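Right, the over-door rack. I said in September I'd report back once it had survived a few months of real family use, and a couple of you have been nudging me, so let's get on with it.

If you missed the earlier post, we live in a rented flat where I'm not allowed to drill into anything. The hallway is about as wide as an ironing board and the coats were living on the backs of chairs. I'd already been through three lots of sticky hooks, which all came down in the night with a noise like a burglar, and the last set took a strip of paint with it (sorry, landlord, I have touched it up). So I bought the Plimunano over-door rack, the one with 11 pegs, after reading far too many of the 246 reviews on the Contreras site.

Fitting it took no time at all. You hang the two brackets over the top of the door, slide the bar on and do up the little thumbscrews at the back. The instructions are one drawing with no words and I put the bar on upside down first go, but that's on me.

Now the door. Ours is a thick old thing and the brackets only just went over. My friend Kavitha bought the same rack and hers rattled about on a thin modern door until she stuck some felt pads behind it. Measure your door before you order! I didn't, and got lucky. 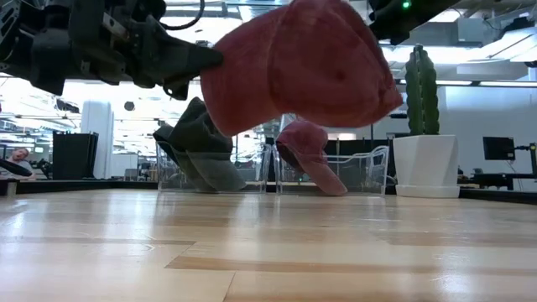 The other thing is closing it. With the brackets on, the door needs a proper shove at the top corner, and there's now a faint shiny line along the frame where the metal rubs. I've put a bit of clear tape there and it seems to be holding. If your door is already a tight fit I'd look at something freestanding instead — Diron do a narrow one that Nithin at work swears by, though it's a lot dearer.

As for weight, it's been better than I expected. Two winter coats, a rucksack, the dog's lead and my enormous cardigan all went on one side and the bar dipped a tiny bit, so I shuffled things along and it levelled out again. The pegs have rounded ends and don't leave those horrid points in the shoulders of jumpers. One rubber cap has gone missing, probably up the hoover.

Would I buy it again? Yes, but I'd get the white one. The black shows every speck of dust and I am not a person who dusts a coat rack.

Next up is the shower caddy, which has fallen down again. Thenmozhi has lent me a tension pole one to try, so give me a few weeks with that.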